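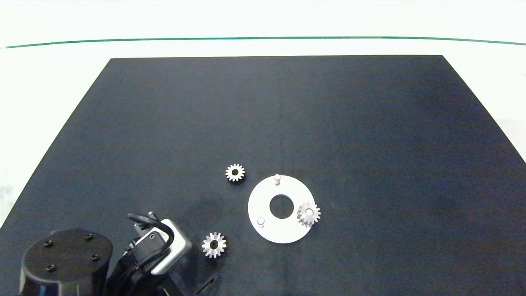
Rafia Farooqui had told the landlord at Warkside that the clock would be running by the twelfth of April, and she said it again on the phone that morning while she looked for her glasses.

"It's only gears," she said. "Three gears and a plate."

The clock had come from her aunt's house in Jundine in a fruit box. The case was fine. The movement had been taken apart by somebody who meant to put it back, and most of the metal had gone missing over the years. Ilari Nurmi had offered to make her a new one. He was 71 and had cut gears for a living at Oksanen until they closed the shop, and he wouldn't take money for it, so she cooked him dinner.

He ate slowly and asked for more rice. Then he washed his hands and dried each finger.

"The pegs have to be square to the plate," he said. "If one leans, they all bind."

"Does one lean?"

"No."

She had expected him to do it himself, but he pulled out the other chair and sat down with his arms folded. It took her a minute to see that he was waiting.

She picked up a gear. It was heavier than she had thought. She lowered it over the peg and it stopped halfway, so she lifted it and tried again.

"Don't push," Ilari said. "Turn it a little."

She turned it a little and it went down.

The next one was harder - its teeth had to find the teeth beside it, and her hand was in her own light. Her aunt used to wind the clock before bed, 55 years in the same hallway, and had never let any of the children touch the key. Rafia had forgotten that until now.

"What happens when it's all together?" she asked.

"Then we find out what else is wrong with it," Ilari said, and he got up to put the kettle on.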